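Subject: Re: [tullberg-roads] Is 40 really to become 30 past the Statska turn?

Hello all,

I've been meaning to answer this properly for a few days and I've finally got a pot of tea and a free evening, so please forgive the length. I'll leave the original message in below, as it asked several things at once and I'd like to take them one at a time.

On May 2, 2019, a list member wrote:

> Hi everyone, new to the list, we moved to Tullberg over the winter
> and are still finding our feet. There is a yellow notice tied to the
> lamp post by the Statska turn saying that the limit is to be altered
> on the 1076. It is in very small type and rather rained on. As far as
> I can make out it is going from 40 down to 30, but I couldn't tell
> where it starts or finishes, or whether it is already decided.
>
> I'm not against it! My daughter will be walking down to the school bus
> from September and there's no pavement for the last bit. But my
> husband drives that way to Skerkus every day and says people already
> take no notice of the 40, so what would a new sign do? And is the
> Bayram end included? That's where it feels worst to me, coming round
> by the barn with the sun in your eyes.
>
> Also, silly question perhaps, but can one just write in as an
> ordinary person, or does it have to go through the parish? And would
> one letter make any difference?
>
> Thanks in advance, and sorry if this has all been covered before.

First of all, welcome! You've picked a lovely time to arrive, with the verges coming on, and none of it is silly. It has been covered before, but in dribs and drabs over a couple of years, and I wouldn't wish the list archive on anybody who has boxes left to unpack.

The yellow notice is a proposal. Nothing has been decided yet. The council has to put up notices along the stretch and one in the local paper, and after that there's a period when anybody at all can object or support or simply comment. Once it closes an officer writes a report and it goes off to be agreed, changed or dropped. I asked at the office whether they could print the next lot a bit bigger and laminate them, and was told very kindly that my remarks would be passed on. We shall see.

Now, where it starts and finishes. I went in to look at the plan, which they'll spread out on the counter for you if you ask. The new 30 would begin 400 metres on the Tullberg side of the Statska turn, just before the field gate with the milk churn stand, and it would run through to the far side of the chapel. From there the road goes back up to 40 as it is now, all the way to the Bayram boundary. So I'm sorry to say that the barn bend is not included. I was disappointed by that as well, and I'll come back to it.

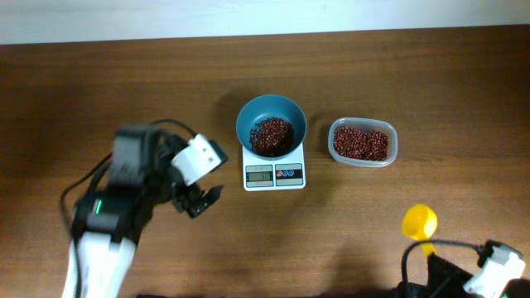 Beans in the blue bowl, on the kitchen scale.

Your husband's question is the one I get asked most often, generally in the queue at the post office. He's quite right that plenty of people come through at more than 40, especially first thing. I've stood at that bus stop with a push-chair and felt the draught off them. A sign on a pole won't stop somebody who is late and cross. What I do think, having lived on this road through two different limits (it was the national limit when we came, if you can believe that), is that the ordinary run of drivers drop their speed a little when the sign changes, and the ordinary run of drivers are most of what goes past your gate. When it came down to 40 you could hear the difference in the garden. It wasn't dramatic and for the first month people were forever braking hard at the sign and then creeping up again, but it settled.

The other half of it is what goes in alongside the sign. The plan I saw has a painted gateway at each end, with the white fencing either side and the name of the village, and red surfacing across the carriageway. There are no humps. I know some of you would like humps and some of you would lie down in the road to prevent them, and I'm not going to stir that up again after last time. The bus company was firmly against, and so was the dairy.

There's also the flashing sign, the one that lights up with your speed. We share it with Skerkus, turn and turn about, and it's due back with us in November. I would dearly like it sooner. If anybody in Skerkus reads this list and feels generous, we'd look after it beautifully.

About the missing pavement, since you mention your daughter. The bit you mean is from the end of the chapel wall to the bus stop, and it's been on the wish list for as long as I can remember. The trouble is the ditch. It belongs with the field and not with the road, so to put a path in they'd have to pipe the ditch and agree it all with the landowner, and every time it has been priced the price has gone up. What most families do is cross at the chapel, where you can see well in both directions, walk along the mown verge on the far side, and cross back at the stop where the driver will wait for you. In the darker months a reflective band on the school bag is worth its weight in gold. The verge is cut by whoever gets to it first, and it does get long by June, so do wear boots if it's been raining.
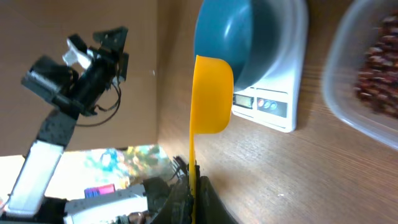 Black arm and the window, with the table to the right.

Right, the barn bend. I asked directly why it had been left out, and the answer was that the limit is supposed to match what the road looks like to a driver, and there aren't enough houses fronting it at the Bayram end to make it look like a village. I can see the logic if you've only ever looked at it on a map. What the map doesn't show is the farm traffic coming out by the barn, and the low sun you describe, which in spring and autumn is right down the middle of the road at just the hour people are going home. I've had to stop dead there myself with the visor down and my hand up, and hope that the person behind was paying attention.

So what I'd suggest, and this goes for everybody and not only our new neighbour, is that if you support the 30 you say so plainly in the first line, and then ask as a separate point for the barn bend to be looked at. Please don't object to the whole order on the grounds that it doesn't go far enough. I know it's tempting. Some years ago a good many of us did just that over the weight limit through Statska, and all our letters were put in the pile marked objections, and the whole thing was put off. We got our weight limit in the end but we had another two winters of quarry lorries first, and I still feel a bit sheepish about my part in it.

For the bend itself they don't need a new order to do the simple things. A warning sign for farm vehicles, a fresh slow marking on the road, and the hedge cut back on the inside so you can see through the curve. The old marking has worn away to a sort of ghost. These can be asked for through the ordinary fault report form, the same one you'd use for a blocked drain, and you'll get a number back which you should keep. I have a drawer of mine.
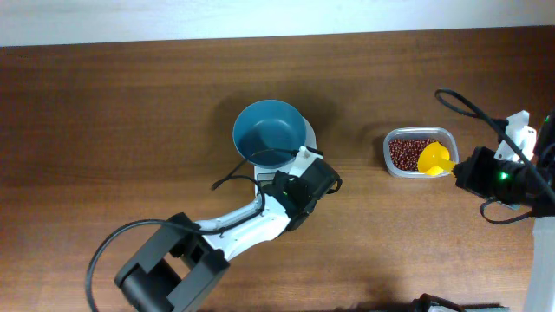 And yes, you can certainly write in as an ordinary person! It doesn't have to go through the parish at all, though the parish will be sending its own letter. You can do it by email or on paper. Put the road number, 1076, and the words "proposed speed limit" at the top, and your own name and postal address at the bottom, or it may not be counted. Beyond that, just say what you've told us. The walk to the bus, the lack of a pavement, what time of day it feels worst. They read a great many letters that have been copied out from one another and I'm told they can spot them from across the room, so a few lines of your own will do far better than anything I might draft for you.

Would one letter make any difference? I used to think not. But on the Skerkus crossing, which is a much smaller matter, the report quoted from a letter written by a mother whose pram wheel had caught in the old kerb, and the kerb was altered. So I've been a believer ever since, within reason.

A few odds and ends before I let you all go. The plan can be seen on any weekday morning, and do take your glasses, the key is tiny. If you'd like company, I'm going in again next week to ask about the hedge and would be glad to share the car. Parking behind the office is free for the first hour, but the machine still wants you to take a ticket, and it does catch people out. And if anybody has an old photograph of the barn bend with the slow marking still fresh on it, I'd be very grateful for a copy to put in with my letter.

To our new member, do say hello if you see me out with the brown dog. I'm at the house with the green gate just past the chapel, and the kettle is generally on.

Warm wishes to all, and drive gently,

Green Gate, Tullberg

--
tullberg-roads mailing list
To leave the list, send a blank message with "leave" as the subject.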